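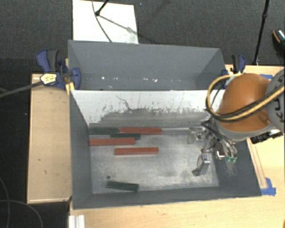
Green and reddish-brown blocks in the sorting bin, Serholm workshop.

Skenville Learning Materials
Progress report to the Kustach Fund, second period
Prepared by Nuwan Pathirana

1. Where we are

The grant pays for a set of long rectangular blocks and the bins they are used in, for counting and matching work in the Mulligan after-school rooms. At the end of the first period we had drawings and a handful of rough samples. We now have 234 finished blocks out of the 500 in the agreement. That is behind the plan, which called for half by the end of January. The shortfall comes from the two weeks lost to the paint problem described in section 3.

2. Bins

Two bins are built. Both follow the same pattern: flat panels, an open top, and side walls that slope in toward the floor. The slope was added after the first trial, when children had trouble getting their fingers under blocks that had ended up tight against a straight wall. With the sloped walls a block tends to slide back to the floor, where it can be picked up from either side.

We kept the panels gray so that the block colors stand out. The drawback is that a light panel shows grime. The rear panel of the bin now on the bench has streaks and smudges along its lower half, and the floor is dusty. We have tried a damp cloth and a mild dish soap on the other bin. The soap took off most of the marks but left the surface slightly tacky for a day. We will try a different cleaner before we write the care sheet.

On the bench the bin is clamped to the table. It is light enough to shift when someone leans on the rim, so the Mulligan rooms will need clamps too, or rubber feet. Clamps are in the current budget. Rubber feet are not, but they would cost less overall and I would like to discuss this at the next call.

3. Blocks

The colors are dark green and reddish brown. The first green was too close to black under the lights at Mulligan, and staff there asked for a change. We mixed a second green, and that batch did not cure properly. It had to be sanded back and painted again. The third mix is the one we are using. It is still a dark green, but the Mulligan staff have compared it with the brown in their own room and are satisfied with it.

The working set for one bin is six blocks, three of each color. We tested larger sets, but with more than that on the floor the blocks stacked on top of each other and the matching exercise slowed down. Laying a green and a brown block end to end in a row is the first exercise on the activity card.

4. Spending

Paint is over its line and lumber is under. The two nearly cancel out. No change to the total is requested.

5. Next period

Finish the remaining 266 blocks.
Settle the choice between clamps and rubber feet.
Choose a cleaner and finish the care sheet.
Deliver both bins to Mulligan, with 5 working sets to start.

The activity cards are with the printer and I expect proofs before the next call. I will send a copy to Kustach as soon as they arrive.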